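**Totorel push buttons, red and green pair**

27 May 2022

I've gone through a lot of little momentary buttons over the years, and I don't think I've ever been this happy with a pair! They came in a plain paper envelope, one red and one green, and I had them wired into a quiz buzzer before lunch.

First, the press. There's a proper click partway down, and you feel it as much as you hear it. My neighbor Yamuna Pai tried the red one and then kept going until I took it away from her (fair enough, I'd been doing the same thing all morning). The spring is firm without being stiff, so a kid can work it, and it comes back up fast. I ran the green one to 200 presses while I watched TV and it felt the same at the end as it did at the start.

Wiring is easy. The legs are a little short for my taste, so if you're using thick wire, tin it first and leave yourself some slack. I had one joint let go on me, which was my soldering and no fault of the button. The instruction slip is tiny and the diagram on it is printed so faintly that I ended up checking the legs with a meter. Do that anyway.

What I love most is that they stand up by themselves on a table. My old Gauthier ones used to roll over the second you let go of them, and you'd end up holding the thing in one hand and poking it with the other. These just sit there waiting for you.

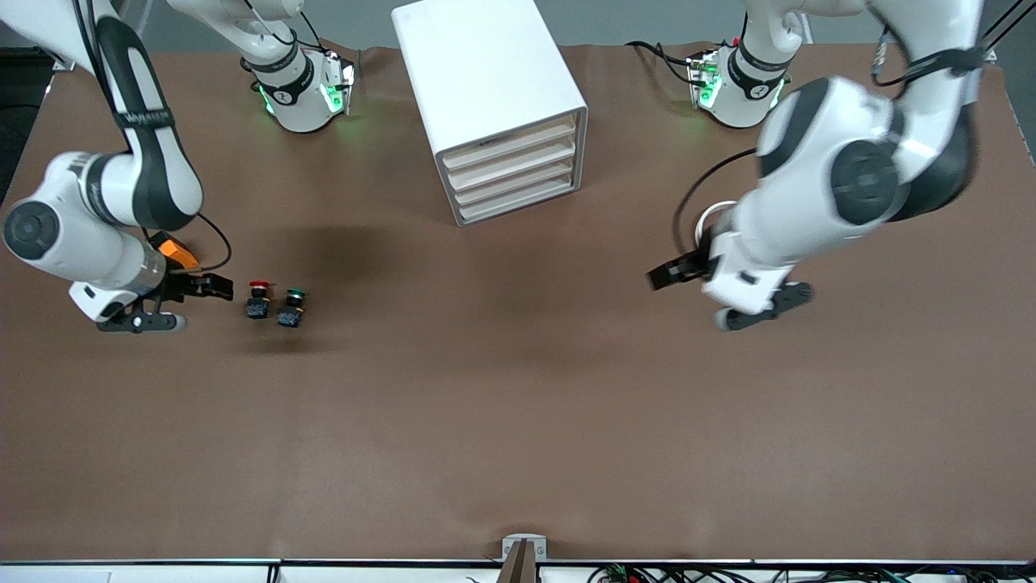 The colors are easy to tell apart too, even from across the table, and that matters when two people are racing to answer. I'd still like a yellow and a blue so we could play with four, but Totorel only sells this pair as far as I can find.

Gripes? The bases could be a bit heavier. If you really slap one it will scoot, and a dab of putty underneath fixes that. I've ordered a second set for the scoreboard, and I'll add a note in October on how the springs are holding up.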